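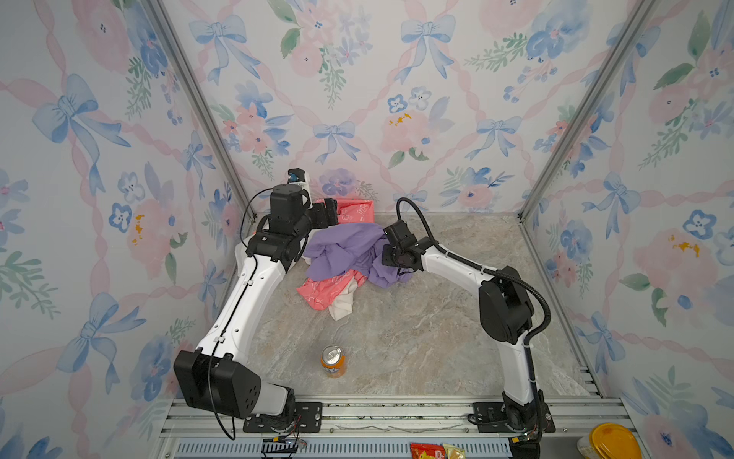

How much wallpaper should be ordered when the design has a large repeat? Work out the number of full drops first, then add the waste per drop before dividing into rolls.

Slide 2 – The usual mistake
The Canstead job was measured by wall area. Area works for plain papers. With a floral on a long repeat, each drop has to start at the same point in the design, and the offcut is often too short to use anywhere else. We ran out on the last wall. The second order came from a different batch and the ground colour did not match.

Slide 3 – Terms
Repeat: the vertical distance before the design starts again.
Straight match: the design lines up across the join at the same height.
Half drop: the next length shifts down by half a repeat.
Write these three on the board if the projector is slow.

Slide 4 – Method
Wall height plus trimming allowance. Round up to the next whole repeat. Divide the roll length by that figure and ignore the remainder. The result is usable drops per roll. For a half drop, cut from two rolls in turn – it saves paper on most heights.

Slide 5 – Lomness, upstairs rooms
House built in 1962, ceilings fairly true, corners less so. 27 drops across three rooms. Pause here and let people do the sum before showing the next slide.

Slide 6 – Corners
Never wrap a full width round an internal corner. Measure at top, middle and bottom, take the widest, add a small overlap and cut. Hang the offcut to a fresh plumb line. Some mismatch will remain in the corner. Put it in the one furthest from the door.

Slide 7 – Batch numbers
Check every label before opening. Tully sent 23 rolls to the Bultunton site and two were from another batch. Both went back.

Questions at twenty past. Handouts are by the door, spare tape measures in the blue crate.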